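**Ticket 433 - tees won't stay folded / stack leans in drawer**
Opened: 9 February 2020
Site: Rimthorpe, upstairs bedroom
Priority: low (but annoying)
Status: open

**Problem**
Short-sleeve tees folded per the Huvside sheet come out lopsided. One side ends up wider, hem corner sticks out, stack tips over when drawer shuts. Drawer is the Vasconcelos one, shallow, no dividers.

**Expected**
Flat rectangle, stands on its edge.

**Got**
Sort of a kite shape. Falls open when you pick it up.

**Tried so far**

- Folding on the bed vs. on the ironing board. Board too narrow, sleeves hang off the sides. Back to bed.
- Smoothing the shirt down first, both hands, collar to hem. Helps a little.
- Turning shirt face down. No diffrence on plain tees, slightly better on anything with a print.
- Swapped the comforter out for just the flat sheet. Better, less sinking in the middle. Keeping this.
- Cardboard folding board from the Jalosus kit. Works on the big gray ones, too wide for the fitted tees. Did not bother trimming it.

**Log**

Entry 1 - Did the gray ones. All fine. So it's not the drawer, or not only the drawer.

Entry 2 - Fitted tees next. Every one went crooked at the first fold. Side seams on these curve in at the waist so if you line up the seams the hem goes off at an angle. Was lining up the seams. Stopped.

Entry 3 - Lined up hem to hem instead, ignoring the seams. Closer. Still get a diagonal crease if the collar end moves while I'm pulling the bottom straight. Have to hold both ends at the same time, shoulder and hem, then bring the side over. One-handed does not work, tried it, don't.

Entry 4 - Left 2 of the fitted ones in the drawer overnight. One held, one slumped. The slumped one was the thin jersey, might just be the fabric.

**Workaround for now**

1. Flat sheet only on bed.
2. Hold shoulder + hem, pull lengthwise til the wrinkles go.
3. Side over to the middle, match the hem stitching, not the seam.
4. Other side same, sleeve back on itself.
5. Fold up in 3 from the bottom.

If there's a diagonal crease at step 3, open it back up and restart, don't try to tug it out from there. Makes it worse.

**Still to do**

- salmon pink tee, redo
- shoebox lid as a divider?
- update the Huvside sheet, step about seams is wrong for fitted cuts

Leaving open til the pink one is sorted.

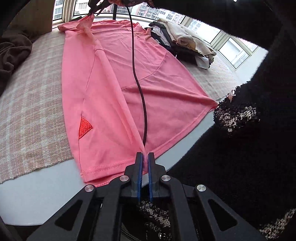
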